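Cleaning and mending second-hand dolls at home

Posted by Ramiro Mateos, 2022-06-18

Most of the dolls that come to our table at the Litemside toy fair are grubby when we get them. They have been in lofts, sheds and the bottoms of toy boxes, and they have felt pen on their legs. Nearly all of it can be put right with things you have in the house. These are the methods my brother Crescencio and I use. They are meant for ordinary vinyl and hard plastic fashion dolls, the Clesa and Sarkeck sort, and not for bisque, composition or anything with a cloth body.

Before you start

Undress the doll completely and take off shoes, earrings and hair bands. Put the small parts in a lidded tub. Look the doll over in daylight and note any splits at the neck or hips. A doll with a split neck should not have its head pulled off, so wash that one with the head on and keep the water below the chin.

Check the legs. Bendable legs with a wire inside must not be soaked. If water gets to the wire it rusts, and you will see a green or brown stain coming through the vinyl a few months later. Wipe those legs with a damp cloth and dry them at once.

Washing the body

Use warm water and a drop of washing-up liquid. A soft baby toothbrush gets between the fingers and toes and around the joints. Keep the brush off the face paint. For the face use a cotton bud dipped in the soapy water and work from the cheeks outwards, going round the eyes and lips.

Rinse with a clean wet flannel, then stand the doll upside down in a mug so that any water inside the legs runs down and out at the waist or neck. Leave it overnight.

Scuffs on hard plastic come off with a melamine sponge, used very lightly. It is an abrasive and it will take the shine off, so we don't use it on legs that still have their original gloss.

Ink and felt pen

This is the one people ask about most at the fair. Ink sinks into vinyl and washing does nothing to it. What works is ordinary spot cream with benzoyl peroxide in it, from the chemist. Dab it on the mark only, cover with a scrap of cling film, and put the doll on a sunny windowsill. Look at it every day and renew the cream when it dries. A light biro line might take three or four days. An old black marker stain can take some 30 days and may never go completely.

Two warnings. The cream bleaches, so keep it off face paint, hair and clothes. And it can leave a pale patch if you go on too long, so stop when the mark is faint. We once left a Sarkeck arm a week more than it needed and it is now two colours.

Never use nail varnish remover on hard plastic. It melts the surface straight away.

Washing the hair

Wrap the face and body in cling film if you want to keep them dry, and fix it with a loose elastic band. Fill a basin with lukewarm water, add a little shampoo and swish the hair about. Don't rub it between your hands. Rinse under the tap until the water runs clear.

Next make up a bowl of water with a good capful of fabric conditioner and leave the hair in it for an hour. Comb it while it is still full of conditioner, starting from the ends and working up a centimetre or two at a time. Use a metal comb with wide teeth. A plastic comb makes the hair fly about. If you meet a knot that won't move, put neat conditioner on it and go and do something else for a while.

Rinse again, but leave a trace of conditioner in. 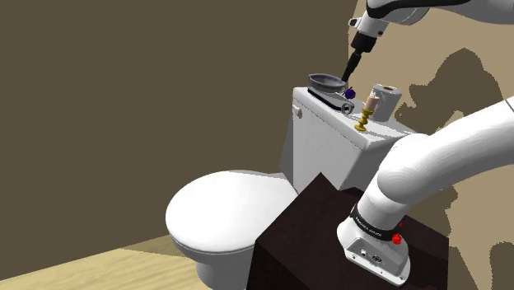

Shallow metal pan or dish on the cistern lid

To straighten frizzy ends, comb the hair flat and pour hot water over it from a jug. Use water from the kettle that has stood for five minutes. This is fine for most nylon and saran hair. Some cheap dolls from the 1990s have polypropylene hair, which feels dry and slightly waxy, and it does not respond much to anything. Test a few strands from the back of the head first. Keep your fingers clear and don't let a child do this part.

For curls, wind the damp hair on cut pieces of drinking straw, hold each one with a bent hairgrip, and pour the hot water over as before. Let it dry right through before taking the straws out. In June that is a day by an open window. In winter allow two or three.

Dip-dyed or coloured ends need care. Wash them in cold water, separately from everything else, and lay them on an old white towel to see whether the colour is running.

Clothes

Old dolls' clothes are often held together by habit. Before washing anything, tug gently at the seams and look at the poppers. Rusty poppers should be taken off first and sewn back on, or replaced, once the garment is dry.

Cotton can be soaked in cool water with a little oxygen stain remover. Change the water when it goes yellow. Red and navy go in bowls of their own. Don't wash felt, velvet or anything with glued sequins. Those can be brushed with a dry toothbrush and aired.

Squeeze out in a towel and dry flat. Iron on the wrong side with a clean tea towel in between. A pleated skirt can be tacked along the hem with long stitches before it is pressed, and the stitches pulled out afterwards.

For lace that has gone grey, soak it in a jam jar with warm water and soap flakes and give the jar a shake whenever you pass. Torn lace edging is not worth darning. Snip it off and sew on a new length. The haberdashery counter at Sotomayor sells narrow cotton lace by the metre, and one metre will do several petticoats.

Shoes and sticky plastic

Soft vinyl shoes and bags sometimes go tacky. Wash them, dry them and dust them with cornflour, then brush it off. The tackiness comes back, so it needs doing again once or twice a year. Keep them apart from the doll, as they can melt into the soles of the feet. Single shoes are worth keeping. We have a tin of 256 odd ones and we do find matches.

Storing

Keep dolls out of direct sun and away from radiators. Wrap each one in acid-free tissue or plain undyed cotton. Bubble wrap leaves rings on vinyl if it is left for years, and dark clothes stain pale legs, so we put a strip of tissue between the two. Take off elastic hair bands and tie the hair loosely with cotton thread.

A shoebox with a few holes is better than a sealed plastic crate. Lofts get too hot. The bottom of a wardrobe does very well. Write what is in the box on the end, in pencil.

Smells

For a doll that smells of smoke or damp, put it in a lidded box with an open saucer of bicarbonate of soda, not touching, and leave it a fortnight. Change the bicarb after the first week. Clothes can go in the same box. Hair holds a smell longest and may want a second wash.

Crescencio is writing up how we restring jointed arms and legs, with the elastic sizes for Clesa dolls. It will go on the mending page with the notes on rerooting.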